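Chutima Rungrueang keeps the spare gripper fingers in a mint tin. The tin lives in the top drawer of a cabinet at Pudach, next to the torque driver and a roll of brown paper, and she would like it known that the drawer was tidy before Thongchai Phetsri started borrowing from it.

She looks after one robot arm. It handles food on a tabletop - sandwiches, mostly - and has 2738 hours on it, a number she reads off the controller every morning and copies into a notebook. "The controller remembers it perfectly well," she says. "I don't trust it to remember it for me."

I had asked what a day of looking after the arm involves, expecting something about motors. She talked about paper for ten minutes.

"Everyone wants to hear about the joints. The joints are fine. They're sealed, they're happy, leave them alone. What gets you is the table. If the paper has a ridge in it, your plate sits a hair high on one side, and the fingers go in where the plate was yesterday." She changes the sheet when the creases get bad, smooths it from the middle out, and then touches the arm down at a few taught points to see whether the heights still agree. If they don't, she redoes the table plane before anyone is allowed near the bread. 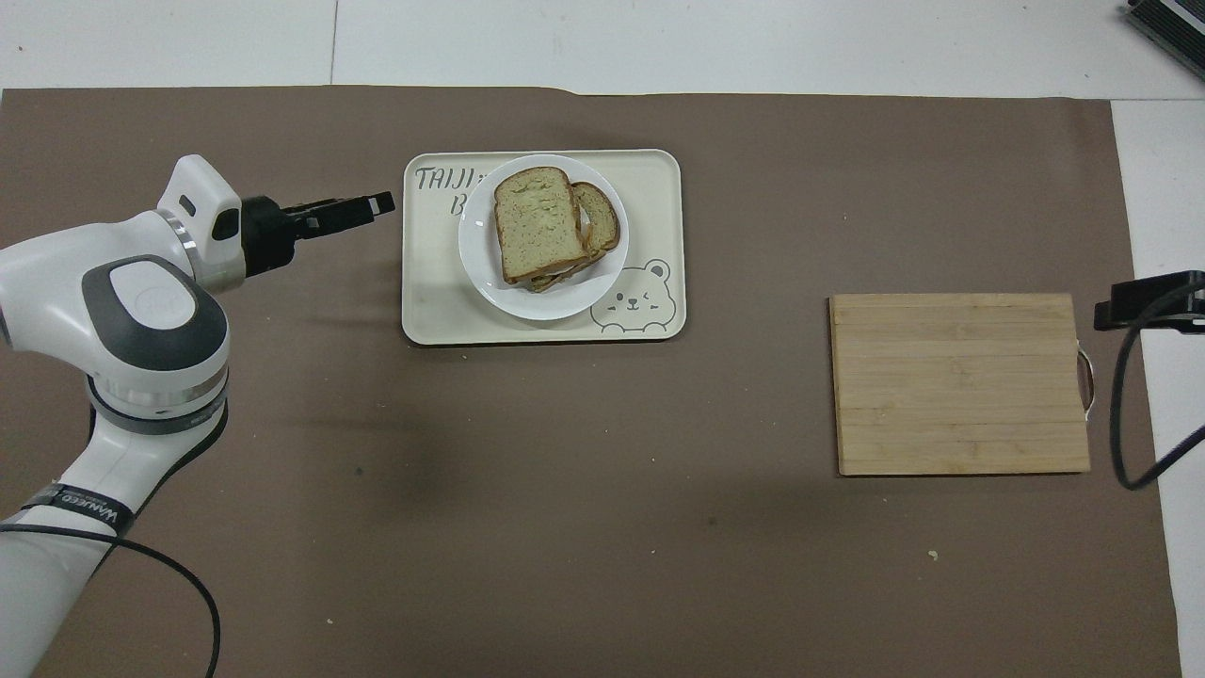

"And bread is a terrible part," she goes on. "If you bought bread from a supplier of brackets you'd send it all back. Every slice is its own shape. It gets stiffer while you're standing there arguing about it. So I keep the closing force low and I check it by hand, on a slice I don't like."

The force setting is 28 percent. It was higher in April, when Poonam Nautiyal from Dritemia came to help with commissioning and left behind what Rungrueang describes as "a very confident number." Asked what happened, she looks at the ceiling. "Toast is more forgiving. He had been testing with toast."

Cables are her other subject. She wants slack in them, and she wants to know where the slack goes. Twice a week she jogs the arm slowly through its whole reach with one hand near the stop button and her eyes on the cable instead of the gripper. "You learn to ignore the end that's doing the interesting thing. Thongchai can't do it. He watches the fingers like it's a magic trick."

Phetsri, at the next bench, says he can hear us.

The fingers come off for cleaning at the end of each shift. Two screws a side, a wipe, a look at the faces for wear, back on, then a zero check with the jaws closed. She lost a screw once and spent an afternoon on the floor with a magnet, finding out that the screw was stainless and the magnet had no interest in it. Hence the mint tin.

I ask whether she has ever eaten one of the sandwiches.

"I know what's been on that gripper," she says. "I cleaned it myself, it's spotless. No."

She writes the hours in the notebook again before we leave, and takes the torque driver back off Phetsri's bench.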